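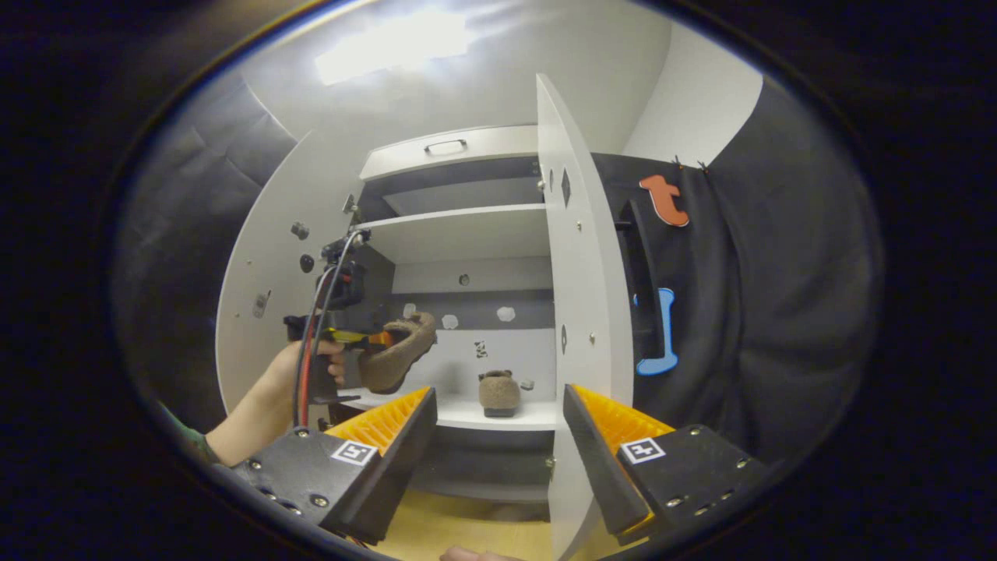

*Green sleeve, wooden floor, 9/7/23*

# Looking after the bottles you've already opened

I get more mail on open bottles than on anything I've written about mixing drinks, so I've pulled my answers into one page. Most of it comes from my own cupboard, which is too full, and some of it comes from my friend Roswitha Hagedorn, who ran a hotel bar for years and still winces when she sees where I keep my vermouth (kept, I should say, I've moved it).

## Vermouth goes in the fridge

I'll start with the one I got wrong the longest. Vermouth is wine. It has a bit of extra alcohol in it and a lot of herbs, but it's wine, and if you leave it open on a shelf over the stove it goes flat and then sort of brown-tasting. Put it in the fridge door the minute you've poured the first glass. I write the date I opened it on a piece of masking tape and stick it on the shoulder of the bottle. I like it best in the first month, I'll happily use it in the second, and after that it goes into the pan with mussels or onions.

Buy the half bottle if your store has it! I used to think the big one was the bargain, and then I'd pour a third of it down the sink every spring.

Same goes for sherry, by the way. The pale dry kinds fade fast, so drink those up within the week. The dark sweet ones will hang on a good while longer in the fridge.

## Whiskey, rum, brandy

These are much easier. Stand them up, keep them out of the sun, screw the cap on properly. Don't lay them down like wine, because strong spirit sitting against a cork will wear it out and you'll end up with crumbs in your glass.

The level in the bottle matters more than how long ago you opened it. A bottle that's nearly full will sit there for ages and taste just fine. One with only a couple of inches left has a lot of air in it, and the nice smells on top are the first to go. When mine gets low I either invite somebody over or pour what's left into a smaller bottle. I have a drawer of little 50 ml ones that I've washed out and saved, and they're perfect for this. Fill them right up to the neck and label them straight away. I once had a row of brown liquids and no labels and spent a whole evening sniffing. One was vanilla extract.

## When the cork snaps

It happens with old bottles, and it happened to me with a bottle of Damness I'd been saving. I went at it with a corkscrew and pushed the lot down into the whiskey.

- Go slowly. Twist the stopper a little as you pull.
- If it breaks, try a two-pronged cork puller before a corkscrew. The prongs slide down the sides.
- If it falls in, leave it and strain. A tea strainer gets the big bits, and an unbleached coffee filter gets the dust. Rinse the filter with hot water first or your drink will taste of paper.
- Save good stoppers from your empties. I keep a jam jar of them, and there's nearly always one that fits.

## Cloudy decanters

Roswitha's trick, and I've never found a better one. Put a tablespoon of raw rice in the decanter, add warm water and a splash of white vinegar, and swirl. Keep swirling while you listen to something on the radio. The rice scrubs the bits no brush can get to. Tip it out through a sieve so you don't block the sink, and rinse until you can't smell vinegar anymore.

I also have a bendy brush from Griteline, which does the neck nicely and doesn't reach the corners at the bottom, so I use both.

Drying is the part that drives people crazy. Stand it upside down in a deep pitcher with a folded dish towel at the bottom, and leave a gap for air. If there's still fog inside the next day, roll up a paper towel, push it in so the end sticks out, and give it a few hours. Don't blast it with a hair dryer. Old glass doesn't care for sudden heat and I've got one decanter fewer than I used to.

And if your decanter is old lead crystal, use it for the evening and then put the leftovers back in the bottle. I wouldn't store anything in it.

## Sticky liqueur caps

You know the ones. The coffee liqueur, the orange one, the green thing from somebody's vacation. Sugar dries in the threads and glues the cap on. Run the cap under hot water, dry it, and grip it with a rubber band wrapped around twice. Once it's off, wash the cap and wipe the threads with a damp cloth. I do a quick wipe every time I pour now (well, nearly every time).

Cream liqueurs are a different animal. Check the label for a date and believe it. I keep mine in the fridge once it's open, and if it pours in lumps, out it goes.

## Glasses that smell like the cupboard

Store them right way up. I know, dust! But upside down they trap stale air, and whatever your shelf smells like ends up in your whiskey. Mine smelled of shelf paper. I give each glass a quick rinse and polish before pouring, and I wash them with very little soap and a lot of hot water. If you use the dishwasher, skip the rinse aid for these.

Anneliese Schmieder wrote to ask about lipstick that won't come off the rim. Rub a dab of dish soap on it with your finger, dry, before the glass gets wet at all. Then wash as usual.

## Syrup

Equal parts sugar and water, stirred until clear, keeps in my fridge for three or four weeks. Twice as much sugar as water keeps longer, and that's the one I make in November when there are hot toddies to think of. Scald the jar first. If you see a wisp of anything floating in it, throw it away, sugar is cheap.

Finn Buschmann puts a spoonful of vodka in his and says it buys him extra time. I've tried it and I think he's right, though mine gets used up too quickly to be much of a test.

I still owe a few of you an answer on bitters. Mine live in the cupboard with the lids on, and the oldest one tastes the same as ever to me.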